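Unit 4: What Happens to Old Office Equipment
Notes for the second session – instructor: Amparo Llorente

Last time we covered the ways a business writes down the value of its equipment. Today's subject is disposal: resale, parts, and scrap.

Most office computers leave service with some working life left in them. A buyer pays for age, condition, and model, in that order. Rodel, the firm in our case study, retired 200 desktops in one year and sold 177 of them whole. The remaining 23 went for parts.

Parts resale depends on which pieces keep their price. Memory and processors usually do. Cases and power supplies usually don't, and they end up priced by weight.

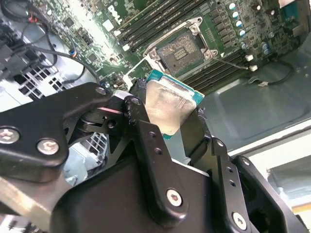
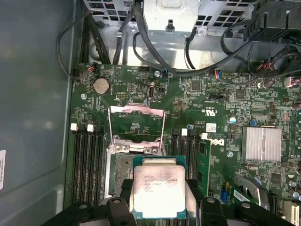

Fig. 4.2. Processor and socket in a desktop computer, two views.

Keep these terms straight for the quiz:

Book value – cost minus depreciation to date.
Salvage value – what the owner expects to get at the end of use.
Gain on disposal – sale price above book value.

Rodel's whole units brought in more than their book value, so the firm reported a gain. The parts lot had a book value of 2,441 dollars and sold for 1,000. Work out the loss before next session and show each step.

Reading: Goicoechea, chapter on disposal, through the Festwood case. Skip the section on leased equipment, we will take it up in November.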